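Endwood Evening Program
Office Support Certificate, Unit 4
Handout 3: Keeping an equipment inventory
Prepared by Roxana Cârstea

Read this before the session and bring it with you. The exercise at the end is done in pairs. If you missed Handout 2 (purchase orders and receipts), ask Ionuț Chiriac for a copy, since the receipt numbers come up again here.

What an inventory is for

An inventory is a list of things an organization owns, where they are, and what state they are in. Offices keep one for several reasons. Insurance claims need it. Auditors ask for it. The person who has to decide whether to buy ten new chairs needs to know how many chairs there already are and whether any of them are sitting in a storage room in another building.

An inventory is different from a stock list. A stock list covers things that get used up, such as paper, toner and envelopes, and the main question is how much is left. An inventory covers things that stay, such as desks, projectors, computers and filing cabinets. Some offices keep both in one spreadsheet. This works for a very small office and becomes hard to read in a larger one.

What goes in a record

Each item gets one row. The columns we use in this course are:

Tag number
Item type
Maker and model
Serial number
Location (building, room)
Person responsible
Date received
Receipt number
Price paid
Condition
Notes

Do not leave a cell blank if the information is missing. Write "unknown" so that the next person can tell the difference between something that was looked for and something that was skipped.

The price column is the price paid, with tax, in whole dollars. A cabinet that cost $477 stays at 477 for as long as the office has it. What the item would sell for today belongs to the accounting department and is worked out somewhere else.

Setting a threshold

Most offices do not tag everything. A stapler costs less than the time it takes to record it. The usual answer is a threshold: anything at or over a set price gets a tag, anything under it does not. For the exercises in this unit the threshold is $100. A desk lamp bought for $70 is left out. A monitor bought for $569 goes in.

Two exceptions. Anything that holds personal data is tagged whatever it cost, and this includes memory sticks and old phones. Anything on loan from another office is recorded but keeps the owner's tag. Do not put a second tag over the first one.

Tag numbers

A tag number should be short, should never be used twice, and should mean as little as possible. Students often want to build the room or the department into the number. The trouble comes when the item moves. A tag that starts with "RM12" on a printer that now stands in room 30 will confuse people for years. Use a plain running number and let the location column do its job.

When an item is thrown away or sold, its number is retired with it. Keep the row, change the condition to "disposed" and put the date in the notes.
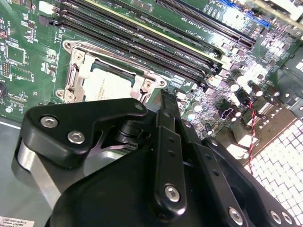
Decide early how far down to go. An inventory that lists a chair does not list its wheels, and the same rule should hold for larger equipment: one row for the thing as it is bought, used and moved. Computers are where people get stuck, as the parts can be bought separately and may be worth more than the threshold. In this course a computer is one row, and parts added later go in the notes with their own receipt number. If you do need to say where a part sits, copy the maker's wording exactly. The green board has its own names printed in white, such as "DIMM1_CPU1" by the memory slots and "SLOT1 PCIe3x8" just above them, and a note that uses those names can be checked by anyone. A note that says "second slot from the left" depends on which way the person was standing.

The same goes for location names in general. Use the name on the door or on the floor plan. "Maria's old office" is no use to a new employee.

Doing the yearly check

Once a year, usually in April, someone walks through every room with the list. Work in pairs if you can — one reads, one looks. Go room by room and finish a room before leaving it. Mark each row as found, found elsewhere, or not found. Items that are in the room but missing from the list go on a separate sheet and are added afterward, once the receipt has been traced.

Do not correct the list while walking. Corrections made in a corridor are how good records get lost. Write down what you see and change the file at your desk.

"Not found" does not mean stolen. Ask the person responsible first, then the neighboring rooms, then the repair log. Report it as missing only after all three.

Exercise

The Oprea branch is moving from Garkovbridge to a smaller office in Restalbridge. You will get a list of its furniture and equipment with the mistakes left in. With your partner:

1. Cross out the items that fall under the threshold, remembering the two exceptions.
2. Find the tag number that has been used twice and say what you would do about it.
3. Rewrite the locations so that a new employee could follow them.
4. Draft a short message, five or six lines, to the person responsible for an item marked "not found."

Hand in one sheet per pair with both names on it. Reading for next time is the section on disposal forms in the course binder.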